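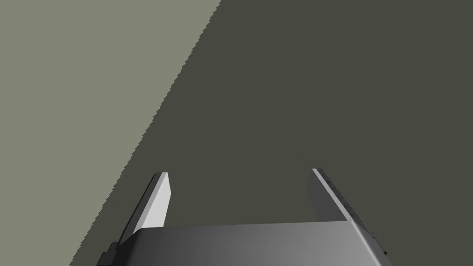 手首カメラの視点で把持計画を作り直す　Gravis ソフトウェア担当者に聞く

2018年10月17日

産業用ハンドの制御ソフトを手がけるGravisが、把持計画ライブラリ「Kalen」の改修を進めている。対象は平行二指ハンドで、手首に付けたカメラの映像から把持位置を決め、指の開きと進入角度を動作計画に渡す部分である。改修の中心にいるソフトウェア担当者に、シミュレータの使い方と実機への移し方を聞いた。

担当者は入社以来、認識と計画のあいだをつなぐ処理を書いてきた。以前のKalenは、作業台を見下ろす固定カメラを前提にしていたという。

「固定カメラだと、ハンドが降りていく最後のところで対象が手の陰に入ります。そこから先は、最初に撮った一枚を信じて動くだけでした。台の上で部品が少しずれていても、ソフトの側では分かりません」

手首側のカメラに切り替えると、近づくほど対象は大きく写る。その代わり、画面の下側には常にハンド本体が入り、指も視野に残る。改修で最初に手を付けたのは、この自分の手をどう扱うかだった。

「初めはマスクで全部消していました。筐体と指の形は分かっているので、関節の値から投影して、その画素を捨てればいい。ただ、指まで消してしまうと、指先と部品の隙間を映像で確かめられなくなります。今は筐体だけを捨てて、指は残しています」

指を残すと、今度は指の見え方が問題になった。シミュレータの絵では、左右の指で明るさがかなり違う。左の指の内側は白に近く、右の指の内側は暗い灰色になる。学習に使う画像の光源をいつも同じ向きに置いていたため、認識器は明るい側を左の指と覚えてしまった。

「光源を反対側に回したら、左右を取り違えました。形を見ていたわけではなかったんです。それからは光源の位置を毎回変えています。材質の反射も少し振ります」

検証用の場面は4,000通りを用意した。対象物を置くものと、台と床の面しかないものが混ざっている。何も置かない場面を入れたのは、誤検出を調べるためだ。指を開いたまま面に近づけ、把持候補が一つも出なければ合格とする。

「地味な試験ですが、これで落ちることが多かった。原因は台の縁です。うちの描画設定では縁の線がのこぎりの歯のようにぎざぎざになります。そのぎざぎざを細い部品の輪郭と間違えて、候補を出してくるんです」

描画の品質を上げれば縁は滑らかになるが、その方法は採らなかった。一枚あたりの時間が延び、夜のうちに全場面を回し切れなくなる。代わりに、候補の輪郭が二つの平面の境目に沿っているかどうかを調べる処理を、計画器の手前に加えた。この処理を入れた版では、4,000通りのうち3,043通りが通った。

数字としては満足していないと担当者は話す。

「残りの大半は、面に対して浅い角度で入る場面です。台が斜めに見えると奥行きの推定が甘くなって、指先が面に触れる計画が出てきます。計画器は距離の値を正しいものとして受け取るので、認識側で自信のない値には幅を付けて渡すことにしました。幅が広いときは、計画器が進入を途中で止めて、もう一度見直します」

見直しは2回までに制限している。回数を増やせば成功率は上がるが、搬送の間隔に収まらない。2回見ても幅が縮まらない場合は、把持をあきらめて待機姿勢に戻り、ログに理由を残す。ログには使った画像と推定値、計画器が捨てた候補をまとめて書き出す。あとから同じ場面をシミュレータで再生できる形式にしたことが、開発の進め方を一番変えたという。

「前は、現場から『掴まない』とだけ連絡が来ました。画像も関節の値もばらばらの場所にあって、時刻を合わせるところから始めていました。今はファイルを一つもらえば、こちらの机で同じ動きを追えます」

実機の試験は、Famsteadの組立ラインで続けている。小型の樹脂部品を台から取り上げ、治具に入れる工程だ。シミュレータとの差が最も大きく出たのは、時間のずれだった。

「映像が届くまでの遅れを、シミュレータではゼロにしていました。実機では腕が動いている間に一つ前の位置の絵が来ます。降下中に補正をかけると、行き過ぎて戻る動きになる。制御の周期を速くしても直りませんでした。画像に撮影時点の関節の値を付けて、そこから手先の位置を計算し直すようにして、やっと落ち着きました」

この修正のあと、シミュレータにも遅れを入れる設定を追加した。値は固定せず、場面ごとにばらつかせている。担当者は、遅れを入れないまま取った過去の結果を参考扱いにし、比較表から外した。

Kalenの次の版は1月に社内へ配り、その後Faircloughの設備でも試す予定になっている。Fairclough側は指の形が異なるため、筐体と指の形状データを設定ファイルから差し替えられるようにする作業が残っている。現状では一部の寸法がコードに直接書かれている。

「指先の角度と、手首側の小さな出っ張りの寸法です。出っ張りのほうは把持に関係ないと思って後回しにしていました。ところが投影がずれると、そこだけマスクから漏れて障害物として扱われます。今週はその整理をしています」

力の制御については、今回の改修には含めていない。指を閉じる動作は従来の処理をそのまま呼び出しており、計画器から渡すのは開き幅と閉じ始めの位置だけである。柔らかい部品を扱うという要望はFamsteadからも出ているが、担当者は浅い角度の場面を片付けてから着手するつもりだという。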